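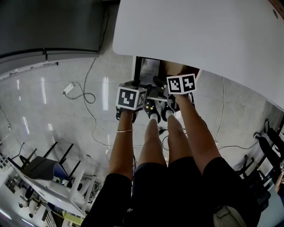

Okent opens orders for its handheld gripper kit

February 20, 2023

Okent, the small hardware shop behind the Bolness line of teaching tools for robots, has started taking orders for its first complete handheld kit. It's called the Bolness Pair, and it lets one person record two-handed tasks without a robot anywhere nearby. You pick up a gripper in each hand, do the job the way you'd normally do it, and the recordings go off to train an arm later.

That idea has been going around research labs for a while, but mostly as a pile of printed parts and a long evening with a screwdriver. The Pair comes put together. In the case are two grippers, two marker cubes, a head-worn camera with its strap, a charging dock and a set of spare finger pads. The cubes carry printed black-and-white patterns on their faces, and the software uses them to work out where each hand is and which way it's turned.

We got to spend an afternoon with a set last week, and it was a lot of fun! The squeeze is light and smooth, and after a few tries you more or less stop thinking about the tool. Folding a dish towel took some patience. Handing a cup from one gripper to the other felt natural almost right away.

Mei Tillman, who runs product at Okent, told us the team spent most of its time on the parts people touch. "The first version tracked beautifully and your wrists hated you after ten minutes," she said. The new handles are shorter, and the trigger sits lower so that two fingers can share the load.

Setup is quick. The app asks you to look at both cubes, turn each one slowly, and then tap the grippers together to line up the clocks. The camera records at 60 frames a second. If a cube drops out of view for too long, you hear a soft beep in the headset, and the clip gets flagged so you can decide later whether to keep it. Clips are saved in an open format, and the importer for Hornico's arm software is already included.

Some rough edges remain. The beep is easy to miss in a noisy room, and you do have to learn to keep your hands where your head is pointing. Reaching off to the side while looking at something else is a sure way to lose tracking. Left-handed users can swap the main gripper in the settings, but the menu labels don't change with it yet. Okent says a fix is coming.

Diệp Hà and Nghĩa Phùng, who teach an evening robotics class at the Morais workshop, have been trying early units with their students. Hà likes how fast newcomers get going. "People who have never written a line of code are recording usable clips in their first session," she said. Phùng would like a longer battery life and a case with wheels – the current one is solid but heavy.

The Bolness Pair costs $1,256, and replacement marker cubes are sold in packs of 2. The first batch is limited to 62 sets, with shipping to addresses in the United States and Canada. A second batch is planned for July, and Okent hopes to add a smaller glove size by then – good news for anyone who found the straps too loose, as one of our testers did.

Schools can ask for a loaner set before buying. Uyên Kiều handles those requests at Okent, and the form is on the company's support page along with the full manual and a handful of sample recordings to download.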